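Chapter 4
Showing the Task by Hand

Dionysis Margaritis and Efthymia Tsakiris
April 26, 2026

A robot arm that bolts the same bracket to the same plate all day can be programmed with a list of positions. Cloth doesn't allow this. Drop a towel on a table and it lands in a new shape each time, and a list of positions written for one shape is no use for the next. Chapter 3 ended with this problem. The present chapter takes up the usual way round it, which is to have a person do the task and to record how they did it.

There are two main ways of recording. In the first, called teleoperation, the person stands at a set of controls and the robot copies their movements. In the second, the person holds the robot's grippers, or copies of them, and works directly on the object. The robot itself need not be present. We begin with the second method and come back to teleoperation in Section 4.5.

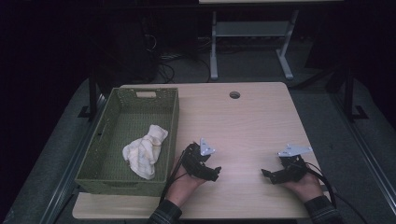
Handheld recording has one clear advantage, which is speed. A person with a gripper in each hand can still feel the weight and drag of the cloth, although less well than with bare fingers. At the controls of a remote arm most of that feeling is lost, and beginners tend to slow down or pull too hard. The drawback is that a person's arms reach in ways a robot's may not. A fold that is easy for someone leaning over a table can ask for a wrist angle the robot can't manage, and such a recording has to be thrown out or corrected.

In the Bradness exercises used throughout this book, the full set for cloth folding holds over 2,000 demonstrations. Students will work with a smaller set of 178, of which 64 are kept back for testing. Each demonstration starts with the cloth in a different state and ends when the person lets go for the last time.

What counts as a good demonstration is less settled than it may seem. Some teachers ask for smooth, unbroken movements and discard everything else. Others keep the hesitations and second attempts, so long as the cloth ends up folded.
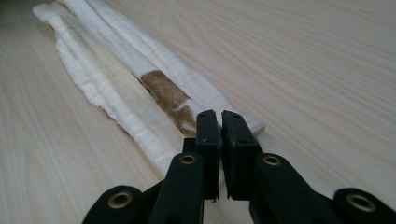
Ourania Dimitriou has argued for the second view. A robot trained only on clean folds, she writes, has never been shown what to do when a corner slips, and it will meet a slipped corner on its first morning. Her advice is to keep the repairs and mark them in the notes. We follow that advice here, with one limit - a demonstration in which the person gives up and starts again from a heap is split into 2 recordings.

4.1 Where the camera sits

A camera at head height takes in the whole table but often loses the fingertips behind the hands. A camera on the gripper keeps the fingertips in view and loses nearly everything else. Most recording set-ups use both kinds, and the learner is given all the views together.
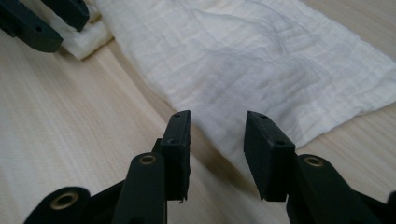

Figure 4.3 Gripper view of the white cloth, with a second gripper at upper left.

The gripper view has a further use. The camera moves with the tool, so the fingers stay in nearly the same part of the picture while the cloth and table shift behind them. For the learner this makes the distance between finger and cloth easier to judge, and it holds whether the tool is carried by a person or by an arm.

4.2 Approach, close, carry

It helps to divide a fold into stages before studying a recording. In the approach, the fingers are open and the tool is brought to the edge or corner. In the close, the fingers meet on the fabric. The carry runs from there to the release. Students marking up their first recordings often put the start of the close too late - it begins when the gap starts to narrow, before anything is held. 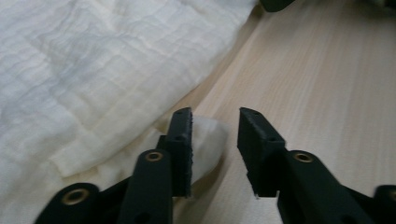
Figure 4.4 Fingers apart, with a folded corner of the cloth close to the left pad.

Exercise 4.1 asks you to mark these stages in a short recording from the set. Work alone first, then compare your marks with a partner's and write down where they differ. Keep both versions, which will be needed again in Section 4.4.

Related chapters
Chapter 3: When Fixed Positions Fail
Chapter 5: Learning from Recordings
Appendix B: Notes on the Bradness Exercises

© Stokulach. Contact the publisher | Back to top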